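Speaker notes: Small drawers in shared kitchens
Session 4, afternoon block. Speaker: Lucyna Brzozowska, Clarklow Interiors
Running time 25 minutes plus questions. Timings in brackets are cumulative.

[0:00] Opening

Introduce self. Clarklow fits out staff kitchens and break areas, mostly in existing buildings. This talk covers one item only, the low two-drawer unit, and what people put in it and on it. Tall cupboards and fridges were dealt with in Conceição Seixas's talk this morning. Refer people to her handout for those.

State the scope early. I am not covering soft-close hardware. There were questions on that last year and they took up the whole discussion period.

[2:00] Background to the survey

Between the Gajewski and Brikov sites we logged 472 drawer contents over one winter. An entry is one item, in one drawer, at one visit. The 472 entries came from 46 drawers. Explain that we did not open anything marked as personal.

Three categories were used on the log sheet:
Food, sealed
Food, opened
Cleaning and washing-up
Everything else went under Other, and Other turned out too large to be useful. Batteries, takeaway menus, birthday candles, keys with no label. If doing it again I would split it.

Say this plainly: the log records what was there at the visit. It does not record how long it had been there. Please do not quote it as storage time.

[6:00] What goes on top

The top of a low unit gets treated as a bench. Cups, bowls and drink cans end up on it, usually toward the back, which leaves the front free for whatever the person is doing at that moment. Our recommendation is to accept this and specify a top that wipes clean. A raised back edge helps where there is a gap behind the unit. At Brikov we recovered nine teaspoons from such a gap.

Gloss tops show rings and fingermarks under ceiling lights. Matt tops hide them, and then they do not get wiped. Clients ask which is better. My answer is gloss in a kitchen with a cleaning roster and matt in one without. Pause here, there is usually a comment.

[9:30] What goes in the lower drawer

The upper drawer fills with small flat things: cutlery, sachets, tea bags. The lower drawer gets bulky or light items, and this is where snacks and cleaning gear meet.

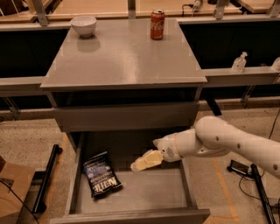

A bag of chips takes up a lot of floor area for its weight. Laid flat it will cover half of a small drawer, and the space left beside it is where the next thing goes, whatever that is. With no divider, a sponge ends up alongside food. Sealed packaging reduces the risk but the bag will be opened sooner or later, and a folded-over top is not a seal.

Points to make on sponges:
A sponge should dry in open air before it goes into a closed drawer.
New sponges still in their wrapper can share a drawer with anything.
Used sponges belong at the sink. If there is no sink in the room, use a ventilated caddy on the ledge or shelf, next to the hand sanitizer if there is any.
Colour coding works only if replacements are bought in the same colours.

[14:00] Dividers

We tried two types. The first was a fixed panel screwed to the drawer floor, 110 mm high. It stayed put and kept the two halves separate, but anything wider than half the drawer could no longer be stored flat, and people responded by putting it on top of the unit.

The second was the Bunditz tray, a loose tray that lifts out. It can be washed, and it can be moved to suit a larger packet. It also gets carried off to other rooms. Of the two I prefer the tray, with the room number written on the underside in paint marker.

A shallow drawer will not take either type well. Measure the clear inside height with the drawer above closed, and allow for the underside of that drawer. We got this wrong at Gajewski and had to cut the panels down on site.

[18:00] Handles and drawer fronts

Keep this section short. Plain fronts without handles look tidy and are easy to wipe. They need a finger gap at the top or side, and that gap collects crumbs. Include it in the cleaning list by name or it will be missed. Where a lower drawer is left fully open it becomes a shin hazard, so place the unit out of the main walking line.

[20:30] Labelling

Label on the inside edge of the drawer front, where it is read with the drawer open. Labels on the outside were peeled off at both sites. Use ordinary words. "Snacks" and "Cleaning" did better than "Dry goods" and "Consumables", which several people took to mean the same thing.

One item type per drawer is the aim where there are 2 drawers to work with. Food in the upper, cleaning in the lower, so that a leak or drip cannot fall onto food. Where snacks are too tall for the upper drawer, move the cleaning gear out of the unit altogether.

[23:00] Close

Log sheet template is at the back table, single-sided A4. Anyone wanting the divider drawings can leave an email address on the list beside it. The drawings show the original panel height, so check against your own drawer before cutting.

Likely questions: ants (refer to Conceição), cost of trays (quote on request), locks (we do not fit them on kitchen units).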